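The Lobby Wall Deserves a Longer Brief

Sunday reading from the Huvodeck design desk, Sun 9 February

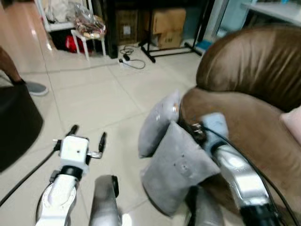 Property owners have come to treat the lobby display as a finishing item, ordered late and paid for with whatever remains of the fit-out budget. We believe this order of work should be reversed. A moving image several stories high sets the character of a building more firmly than its stone or its lighting, and it deserves to be discussed while the walls are still lines on a drawing.

The recent opening at Grurusar House makes the case well. The owners commissioned Tekano to produce a permanent digital work for the entrance hall, and the studio was brought in 12 months before the first tenant arrived. The screen contains 1298 panels, set flush with the plaster, and visitors approaching from the street see no cabling, vents or service doors. That result could not have been achieved by a contractor called in at the end.

The hardware, however, is the smaller part of the question. Most lobby works are delivered with a short loop of content, and those who pass through the hall twice a day will know it by heart within a week. Tekano supplied six separate compositions, each of which responds to the hour and the season – a sensible number, though we would have preferred a written commitment to add more. The agreement covers content for three years. After that, the owners will have to decide whether they possess an artwork or a very large notice board.

Frade, the management company for several towers in the same district, has chosen the second course. Its screens carry leasing offers and weather reports. There is nothing improper in this, but such screens should not be described as public art in planning applications, and city reviewers should stop accepting the term without asking who made the work and who will maintain it.

We would ask that every proposal name an artist, a maintenance budget and a date for renewal. The planning office is expected to review its guidance in March, and a single added paragraph would be enough to make these points a requirement.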